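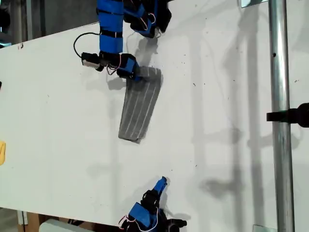
Startseite Forum Kostüm & Statisterie Termine Suche

Lesezeit: 2 Minuten

Komparsen für Clanerach: wer war beim Casting?

nadelkissen72 schrieb:
Hallo zusammen, ich war am 15. April 2022 beim offenen Casting für die Doku über die Auswanderer von Clanerach. Gesucht werden 30 Leute für die Überfahrt, gekommen sind laut Liste am Eingang 882. Foto von vorne und von der Seite, Konfektionsgröße, Schuhgröße, fertig. Hat schon jemand eine Rückmeldung von Trollard Film?

Skesemell schrieb:
Noch nichts. Mir hat man gesagt, die Zusagen gehen erst im Juni raus. Wer eigene Kleidung der Zeit hat, soll das per Mail nachreichen, mit Fotos am Körper und ohne Brille.

hutmacherin_b schrieb:
Eigene Kleidung würde ich mir gut überlegen. Beim letzten Dreh stand ich zwei Tage im Matsch und habe den Rock danach weggeworfen. Eine Entschädigung gab es nicht, nur die Tagesgage.

nadelkissen72 schrieb:
Im Infoblatt steht, dass bei eigener Garderobe bis 500 Euro Schaden übernommen werden. Dafür muss man vorher eine Liste unterschreiben.

hutmacherin_b schrieb:
Das deckt bei mir nicht mal den Stoff für den Mantel. Wer alles von Hand näht, zahlt drauf.

Skesemell schrieb:
Sehe ich anders. Die Kostüme aus dem Fundus passen mir nie, und in den eigenen Sachen kann ich wenigstens acht Stunden sitzen. Ein Leinenhemd und eine Weste sind schnell ersetzt. 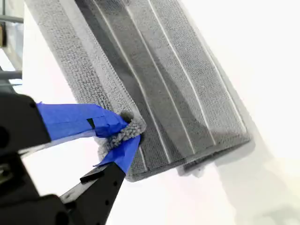 Nachtrag zur Garderobe

Domingo Navarrete schrieb:
Ich helfe in der Garderobe bei Montecinos mit, die statten den Dreh aus. Bitte keine Reißverschlüsse, keine Maschinennähte an sichtbaren Stellen, keine schwarz gefärbten Haare. Schuhe stellen wir. Eigene Mäntel nehmen wir nur an, wenn sie gefüttert sind, am Wasser wird es kalt.

hutmacherin_b schrieb:
Und wer haftet am Ende, ihr oder Trollard?

Domingo Navarrete schrieb:
Trollard. Die Liste bekommt ihr am Drehtag von uns, unterschrieben wird aber bei der Aufnahmeleitung. Lasst euch eine Kopie geben.

nadelkissen72 schrieb:
Danke, das hilft. Ich schicke die Fotos heute Abend los.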